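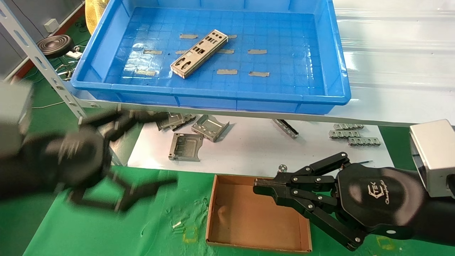

Trucos de taller: cuando la pinza suelta la pieza antes de tiempo

¡Qué ganas tenía de escribir esta página! Llevamos unas semanas peleando con un fallo muy tonto en el puesto de montaje de Trarkstead, y de tanto buscarlo han salido unos cuantos trucos que valen para cualquiera que trabaje con brazos y pinzas sobre una mesa, chapa fina de por medio.

El fallo era así: la pinza cogía la placa de puertos (la chapa larga con los recortes, la de toda la vida en la trasera de un ordenador), la levantaba tan contenta y, a medio camino de la caja de cartón, la soltaba. Unas veces caía plana. Otras caía de canto y salía disparada hacia el borde de la mesa, con esos filos que cortan como una cuchilla. Saeed Tabrizi se llevó un corte en el pulgar por intentar atraparla al vuelo, y de ahí sale el primer consejo.

No atrapes nunca una pieza que se cae
Parece obvio, ya lo sé, pero la mano va sola. Deja que caiga, pulsa la parada y recógela con el brazo quieto. Guantes anticorte siempre que toques chapa estampada, también para "solo moverla un poquito". Si la pieza se dobla, apártala y no la devuelvas a la bandeja, que luego se engancha con las demás y vuelta a empezar.

Limpia las yemas antes de tocar el programa
Nosotros hicimos justo lo contrario y perdimos una tarde entera. Fereshteh Abbasi revisó 962 líneas de registro buscando un error de código 606, que es como nuestro controlador avisa de que ha perdido el agarre, y el aviso estaba bien: la pieza resbalaba de verdad. El dibujo en rombos de las almohadillas se llena de grasilla y de polvo de metal, y entonces agarra fatal.

Un cepillo de dientes viejo, de cerdas blandas, y un paño sin pelusa apenas humedecido con alcohol isopropílico. Se cepilla siguiendo las diagonales del dibujo, primero unas y luego otras, con la pinza abierta y la alimentación cortada. Mira antes en el manual de la tuya si la goma admite alcohol - algunas se resecan y es peor el remedio.

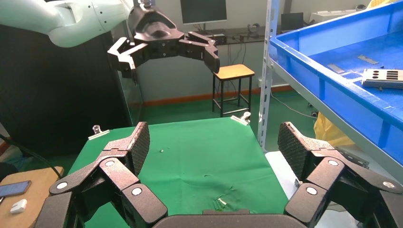 Otra cosa que nos traía locos: el tapete. Si el paño verde hace arrugas, la caja queda un pelín levantada de un lado y el dedo roza el cartón al bajar. Con el roce, el brazo notaba una fuerza rara y abría. Estíralo bien, sujétalo con pinzas de oficina en las esquinas del fondo y pasa la mano por encima (con todo parado, por favor). Las pinzas, fuera del recorrido de los dedos.

Y barre el tapete cada vez que cambies de tanda. Pasadores, arandelas, virutas... Una brocha de pintor ancha va de maravilla, y un imán metido en una bolsita recoge lo que sea de acero: le das la vuelta a la bolsa y listo.

Comprueba los tornillos de las articulaciones
Pouran tiene un método que me encanta: una rayita de rotulador de pintura que cruza el tornillo y el eslabón. Si la raya se parte, el tornillo ha girado. Se ve de un vistazo y no hace falta andar con la llave cada mañana. En nuestra pinza encontramos uno flojo, y con el dedo bailando no hay ajuste de fuerza que valga.
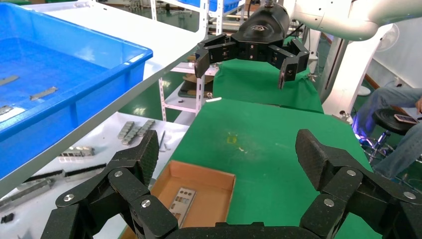

Lo de la fuerza merece su párrafo. La tentación es subirla hasta que deje de caerse la pieza, y la chapa fina se abolla enseguida. Sube poquito a poco, prueba con una placa de desecho y apunta el valor en una etiqueta pegada al controlador. Nosotros dimos por bueno el ajuste después de 200 ciclos seguidos sin una sola caída. ¡Qué alegría esa tarde!

Mientras pruebas, nada de asomarse a la zona de los brazos. Marca el alcance en el suelo con cinta, contando el brazo estirado y la pieza en la mano, y ten la seta de emergencia donde llegues sin cruzar esa línea. Pruébala antes de empezar el turno, pulsándola de verdad.

Si después de limpiar, estirar y apretar te sigue pasando, mira el cable de la muñeca: muévelo suavemente con el brazo parado y vigila si la lectura de fuerza pega saltos. A Parviz Mahmoudi le pasaba eso en el otro puesto, y lo arregló cambiando el conector y dejando un poco más de holgura en la brida.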